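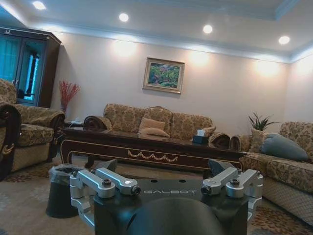 Minutes of the March meeting, Lounge and Furnishings Group, Ciltgate House
Held in the lounge at 2 pm
In the chair: Seidu Ofori
Present: eleven residents, plus the house manager and the minute-taker
Apologies: received from the music circle, who had a rehearsal

1. Minutes of the last meeting

Agreed and signed. One correction: the curtain lining was ordered in ivory and the minutes had it down as grey.

2. Matters arising

The picture has gone up over the sofa, and everyone was delighted with it. All that greenery with the little touches of pink and red and blue gives the wall a real lift, and the gold frame could have been made for the room. Seidu asked whether it might be a shade too high for people sitting in the armchairs. There was a lively exchange and a show of hands, and it stays where it is.

The ceiling lights were warmly praised again. Two residents find them strong in the evening, and the manager will ask the electrician for the price of a dimmer. It was also asked if the glow along the cornice could be left on by itself for film nights. Yes, it can, and the manager will show anyone which switch.

Action: manager to get the dimmer price before the next meeting.

3. The armchairs

A long item, and a happy one! The group had asked for the brocade set to be tried out in the lounge before deciding on it: back cushion, seat cushion and the arm covers with the fringe and tassels. Comments had been collected in the book by the door and were read aloud. Most were very keen. People love the gold and green against the cream lattice, and one person had written simply "Makes me want to sit up straight and have sherry."

Against this, the tassels do get played with, and one resident worried about catching a sleeve on the fringe when getting up. The sewing circle offered to put a few stitches through the tassel cords so they can't be tugged loose, and this was accepted with thanks.

The arm covers also slide. Grutell, who supplied the set, suggest twist pins. Several members have had twist pins at home and like them very much, others think they mark the fabric. Agreed to try them on one arm only and look again next month.
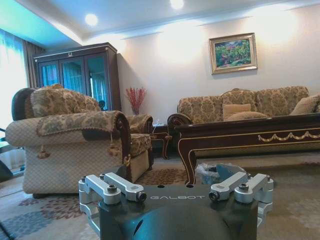
The invoice from Grutell came to 541 pounds, including delivery. It was proposed that the set be kept and the invoice paid from the furnishings fund. Carried, with one abstention.

Action: sewing circle to see to the tassels. Manager to order one packet of twist pins and pay the invoice.

4. The display cabinet

The tall cabinet is a splendid thing and deserves to be used properly. Ideas came thick and fast: the bowls trophies, the best tea service, a changing display lent by residents, old photographs of Stikville before the bypass. The changing display had the most support, with the Stikville photographs to go first, as so many people have offered some.

It was pointed out that the glass picks up the light from the window in the daytime, and small things may be hard to see. Suggestions were to put larger items at the front and to write the labels in big letters. A strip light inside was mentioned too but left for now.

A question was asked about who would hold the key. The manager will, and a spare will go in the office safe.

There was a short discussion of the sheer curtains. They let in lovely daylight and will stay. The brown curtains only need drawing in the evening.

Action: anyone with photographs to hand them in at the office, in an envelope with their name on the back.

5. Sofas, cushions and the coffee table

Everyone agrees that the damask sofas are the making of this room. The carved top on the three-seater had many admirers. The beige cushions were discussed at some length. Some would like more colour, and the greyish-blue pillow on the other sofa was held up as proof that it can be done. Others feel the beige is restful and lets the pattern speak. The chair suggested that the knitting circle might make two covers in a soft green for us to try, and the knitters present said they would be thrilled. 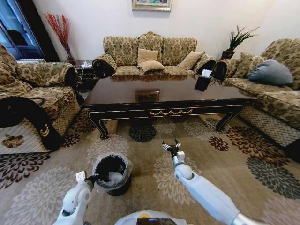

The upholstery cleaning quote was then considered. Ansah have quoted 1781 pounds to clean both sofas and all the armchairs, skirts included, with the work done in one day. Members felt this was a good deal of money. It was also noted that they did beautiful work on the dining room chairs. Agreed in principle, subject to a second quote. The lounge would have to be closed for the day, and the library could be opened up for morning coffee.

The coffee table was next. Its top shows every ring and fingerprint, and looks wonderful when it has been polished. Coasters were proposed and carried without a single voice against. A set of 24 will be bought, so that there are enough for quiz nights. The tissue box is to stay, having proved very popular in the cold season.

A reminder for all: no feet on the table, and please go gently past the gold trim with trolleys and frames. Moulding of that sort is fiddly to repair.

The spiky plant in the corner between the sofas was mentioned fondly. The gardening circle will take over watering it and would ask other people to stop, however kindly meant.

Someone asked about the power strip on the side table in the back corner. It is handy for lamps and chargers but the cable could be neater. The manager will fit a clip.

Action: manager to get a second cleaning quote, buy coasters and clip the cable. Knitting circle to make two cushion covers.

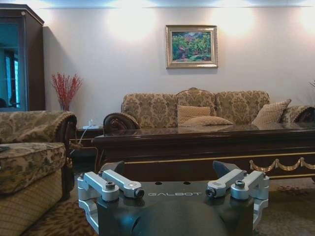

6. Layout for the spring tea

Three arrangements were talked through. The favourite by a long way was to leave the long table and the three-seater exactly as they are, turn the armchairs in a little and bring dining chairs in behind. That way the cakes can go down the middle of the table on a cloth and everybody can reach! A clear way through for wheelchairs must be kept on the window side.

The chair offered to draw this up on squared paper and pin it on the noticeboard so people can pencil in comments. Offers of cakes were already being made and a list will go up beside it. Cheese scones were specially requested.

Action: Seidu to draw the plan. Manager to put up the cake list.

7. Any other business

A resident asked if the lounge might have a small bookcase. There was plenty of interest, but where to put it needs thought. To go on the next agenda.

Thanks were given to the housekeeping team for keeping the room so beautifully.

The meeting closed at 3.40 pm and tea was served. Next meeting in April, same place, same time.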